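斯库索普技术学院举行双臂协作实验室开放日

本网讯 三月，斯库索普技术学院双臂协作实验室面向合作企业、兄弟院校及周边中学师生举行开放日活动。学院有关负责同志、德雷姆伍德职业培训中心代表以及布鲁多精密装配公司技术人员应邀出席。活动由学院自动化系主办，主要内容包括现场演示、专题介绍和座谈交流。

上午九时，开放日在学院二号实训楼开始。自动化系主任在致辞中回顾了实验室的建设过程，并向长期提供设备维护支持的布鲁多公司表示感谢。他表示，实验室自投入使用以来，承担了本科高年级课程设计和研究生课题的大部分实操任务，今后将进一步扩大对外开放，为区域内中小制造企业提供技术咨询和人员培训。致辞后，来宾分组进入实验区参观。 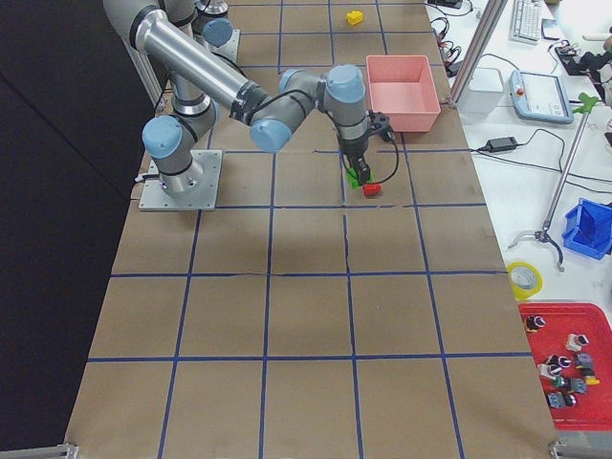 现场演示由实验室负责人马特维·津琴科主持，项目名称为“乔尔诺沃尔”双臂分拣与收纳任务。该项目由学院与德雷姆伍德职业培训中心联合立项，研究对象是小型零散物件的抓取、转移和归置。工作台面铺设牛皮纸，以深蓝色胶带划分方格，夹爪在格区上方夹持绿色物件，粉色收纳盒置于台面远端一侧。津琴科介绍，方格用于人工布置物件时的位置参照，每轮任务开始前，操作人员按照编号表摆放物件，使不同批次的记录具有可比性。截至开放日前，项目组共完成并归档967条操作记录，全部记录均由专人复核，复核意见与原始数据一并保存。

在专题介绍环节，津琴科就双臂协作中的任务分配、路径避让和夹持力设定等问题作了说明。他指出，零散物件收纳看似简单，对两臂之间的时序配合却有较高要求，任何一臂提前或者滞后进入共用区域，都会影响另一臂的动作。项目组现阶段采用分区与优先级相结合的办法，先由调度程序确定共用区域的使用次序，再由各臂分别执行。关于夹持力，项目组针对塑料积木类物件制定了单独的参数表，其他材质物件的参数仍在整理之中，暂不列入对外提供的资料。

来宾就设备选型、安全防护和教学安排等问题进行了提问。布鲁多公司技术人员关心该套流程能否移植到来料分拣工位。津琴科答复称，流程中的记录规范和复核办法可以直接采用，抓取参数则须依据现场物料重新标定，建议企业先行提供样件，由实验室进行小批量测试，再讨论工位改造事宜。周边中学教师询问了学生参观和短期实践的申请方式，自动化系工作人员当场作了解答，并发放了申请说明。
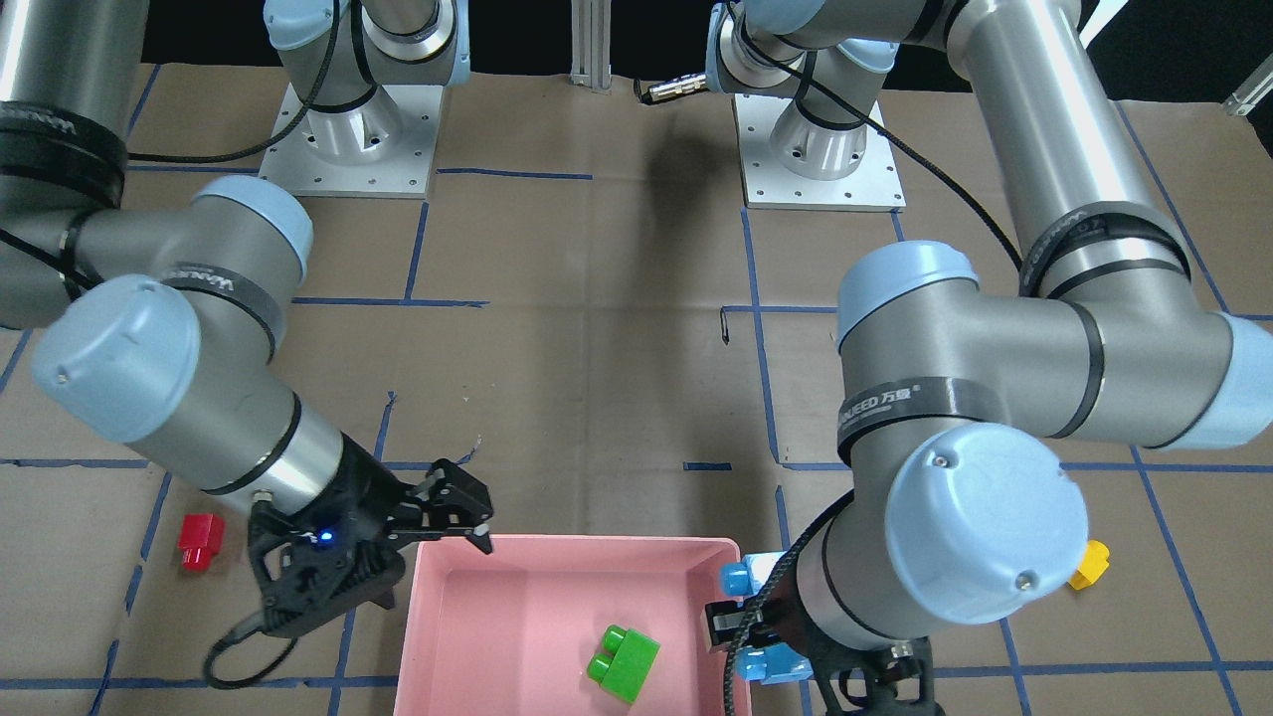

座谈会于下午二时召开，会议围绕联合培养和课程共建展开讨论。德雷姆伍德职业培训中心代表介绍了该中心机电专业的课程设置，提出希望将“乔尔诺沃尔”项目中的操作规范编入实训教材，并安排教师到实验室跟班学习。自动化系方面表示支持，同时建议教材编写由双方共同承担，初稿完成后交由企业技术人员审阅。双方就以下事项达成一致：实验室每学期为培训中心提供15个实践名额；培训中心选派2名教师参与操作记录的复核工作；教材初稿的章节目录由双方在暑期前商定。

与会人员还对实验室的日常管理提出了意见和建议。有代表认为，操作记录的编号规则应当向合作单位公开，便于各方核对引用；也有代表建议在实训楼一层增设固定的参观讲解区域，减少参观活动对正常教学的影响。自动化系表示将对上述建议逐项研究，并在下一次合作单位联席会议上予以答复。

据了解，实验室下一阶段将继续开展物件种类扩充和任务流程优化工作，有关课程设计题目将在新学期选课前公布。需要预约参观的单位可与自动化系办公室联系，预约申请应写明来访人数、来访目的及联系人。中学生团体参观须由所在学校统一提出申请，并安排教师全程带队。

（斯库索普技术学院自动化系供稿）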